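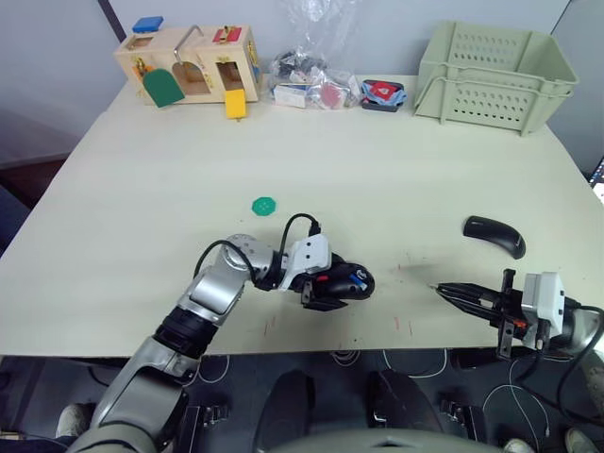
Chapter 5
Gathering Examples

I learned most of what's in this chapter by doing it badly first. My first go at collecting examples for a learning system was at Stokwood, one Monday in March, and by teatime I had 70 recordings of an arm picking things up and putting them down again. I was ever so pleased with myself! Then Rajkumari Gautam, who ran the bench next to mine, watched five of them and asked me what the arm was meant to be doing. I couldn't give her the same answer for any two.

So we'll start there, with the question she asked. Before you record anything, write down the task in one plain sentence. "Pick up the mouse and put it in the basket" will do nicely. "Tidy the table" won't, at least for now, because two people will tidy the same table in two quite different ways (my husband and I have been proving this for years) and the system has no way of knowing which of you to copy.

Once you have your sentence, think about the things on the table. A computer mouse is a lovely object to begin with. It's small, it has a rounded back that makes the fingers slide if you come at it from a poor angle, and everybody has a spare one in a drawer. I like to mix in a few awkward things as well: a toy with little doors and latches, a bag of odds and ends, a flat counter that sits so low you have to nudge it before you can get hold of it. Bags are a real pain, by the way. They change shape every time you touch them, and we'll give them a section of their own later on.

Then there's the matter of what an example is. In this book, one example means one full try at the task, from the moment the arms start moving to the moment they come to rest, with the camera views and the joint positions stored together. At Wonasora, where I went next, we kept the failed tries too, but in a separate folder with a note beside each one. Please do the same. I once threw out a whole afternoon of dropped objects and spent the following week wishing I had them back.

You'll also want to move things about between tries. If the basket is always in the same corner, the system may simply learn to reach for that corner, and it will carry on reaching there after you've taken the basket home. I've seen a set of 1,000 examples with this fault in it, and a smaller set with the basket shifted each time would have served us far better.

The chapter has 2 parts. In the first we set up a table and record a short practice run, mistakes and all. In the second we go back through what we recorded and decide what to keep. Have a notebook handy for both, and a pencil, and something to drink, as the going back through takes longer than you'd think.

5.1 Setting up the table

Clear everything off first, even the things you mean to use.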